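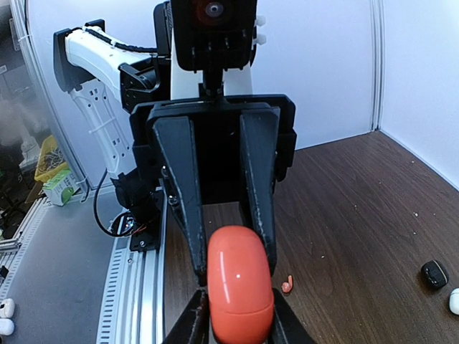 The packing line still needs people, and the people on it would like to be asked before anyone says otherwise, according to one of the staff remarks collected at Zerkcombe in June. Another was shorter: show us the jobs first, then the machines.

Tindall, which represents packing and sorting workers at the Zerkcombe site, is asking Westico to publish the figures behind its claim that automation there will "create more work than it replaces."

Westico announced in spring that it would bring in the Closus system across its sorting floor. The company says 226 positions will change and 46 new technical posts will open. It has not said what "change" means. Tindall has asked twice and received the same brochure both times.

The site employs 400 people. Training places have been promised to 100 of them, with no start date, no pay rate during training and no word on who picks the names. Westico's projected savings, on the other hand, are given quarter by quarter.

Tindall does not oppose new equipment. Members have worked beside conveyors and scanners for years and have heard large promises before. The last upgrade was also supposed to end weekend overtime. Weekend overtime continues.

Tindall wants three things in writing: a list of the affected jobs, a training schedule, and a guarantee that no shift is cut before the new posts are filled.

Westico has been invited to an open meeting in the Zerkcombe canteen at 6 p.m. It has yet to reply.

Issued by Tindall, Zerkcombe office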